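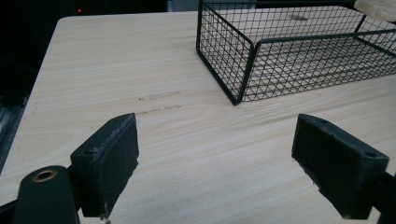

Is the Andureck kit worth buying if you only have one robot arm?

It depends on how often your tasks change. If you set the arm up once and leave it alone for a year, pay somebody to do the teaching for you. If you're forever giving it new stuff to pick up, buy the kit.

Okay, now the long version, and it does get long, sorry.

I run a small packing business and I've had opinions about robot teaching gear for a while now, mostly grumpy ones. The Andureck is a hand-held gripper. You hold it, you do the job yourself with its two fingers, a camera on top watches, and the recordings go off to train your arm to do the same job. Tiltasar sells it as a kit with a case, a charger and spare pads. They also sell a service where you mail them your objects and their people do the recording. I've tried both, and I've come down pretty firmly on the side of the kit, though with a few complaints I'd like Tiltasar to hear.

First thing, the fingers. They're big blocks! I expected something slim, the kind of thing you see in glossy product shots, and these are chunky dark green pads that look like they belong on a vise. I hated them for a day. Then I did a whole morning of soft things out of a wire mesh basket on a wooden table and changed my mind, mostly. A wide pad forgives you. You come in crooked and it still grabs. Where it gets annoying is anything lying flat near a basket wall, where you want to sneak one finger in between and there's just too much finger. A narrower set of pads ought to be in the box. I'd even pay a bit extra, and I say that as somebody who complains about the price of tape.

They also get beat up. Look at any pair that's seen real use and you'll find gray rub marks along the edges and a corner that looks chipped. People online talk about this like it's a scandal, and I just can't get worked up over it. It's a tool! My box cutters look worse. What bugs me is that the manual never says how worn is too worn. Does a chipped corner matter to the recordings? Does it matter if the pads on the hand tool are scuffed and the ones on the robot are fresh? I asked support and got a friendly answer that didn't answer it. Put a photo in the manual of a pad you should throw out. One page. Done.

Now the money part, which is where I think most reviews go soft. The kit rents for $210 a month, or you can buy it outright, and the rental is what I'd point a small shop toward at first. The service charges by the task. If you've got one task, the service wins easily, and I'm fine saying so even though I'm supposed to be the kit guy here. But who has one task? We had one task in February. By spring we had a different box, a different liner, and a customer who wanted everything facing the same way. Each of those was a new order with the service, with a wait of 10 working days, and I spent the wait doing the job by hand (so what was I paying for, exactly?).

With the kit I do it myself in an afternoon. Twenty minutes to set up, then a couple of hours of picking stuff up and putting it down, then the upload through Wornonix while I go home. I won't pretend the picking is fun. It's dull and your wrist knows about it the next day. But I know my own stuff. I know the soft items sag when you grab them by the middle and that you want to take them nearer the end. The person at the service didn't know that, and why would they? They did what the written instructions said, and I wrote the instructions, badly.

That's really the heart of my opinion, I guess. The things you know about your own work mostly aren't things you can write down in an order form. You know them in your hands. A tool that lets you hand that over directly is worth putting up with a lot of clunkiness for.

And there's clunkiness. The tool is heavier than it needs to be, and all the weight sits out front. The wrist strap is a joke, I swapped it for one off an old flashlight. Wornonix logs you out if you so much as sneeze, and it threw away one of my sessions because the room was "too dark", which, fine, the far side of my room is dark, but the table was lit perfectly well and the table's where the work is! I'd love a setting that only cares about the area you're working in. I've seen a few other owners ask for the same thing, so maybe it'll come.

People always ask about Uysal next. They make a hand-held gripper too, it's cheaper, and it's lighter, and I had one on loan for two weeks. I liked holding it more. I liked the results less. The fingers flex in a way my arm's fingers don't, so I'd record a nice gentle squeeze and then the arm would go at the same thing like it was cracking a nut. If your arm has soft fingers you may get on with it just fine and save some cash. Mine doesn't.

One more gripe, and then I'll let you go. Tiltasar's ads lean hard on this idea that anyone can pick up the tool and teach a robot before lunch. I don't love that. You can record before lunch, sure. Whether the recordings are any good depends on you being boring and steady about it, moving the basket a bit between goes, turning things over, leaving some bare table so the arm has seen bare table too. My first batch was garbage since I put everything back in the same spot each time. The arm learned that spot beautifully and nothing else. I'd rather the ads said "plan on wasting your first day" because I think folks would stick with it longer if they knew that was normal.

I also think they should sell the case on its own, but that's just because I dropped mine.

So that's where I am with it. I rented for a while, then bought, and I still send the odd job out to the service when it's something I won't need again, like the holiday gift sets. If you're on the fence, rent for a month when you've got a new product coming in, something floppy or an odd shape that'll give you real trouble, and do the recording yourself, all of it. Don't hand it to whoever's free that afternoon. Then look at how many times your jobs changed over the last year and do the math on what the service would've cost you. And order the spare pads when you order the kit, they ship separately and they take forever.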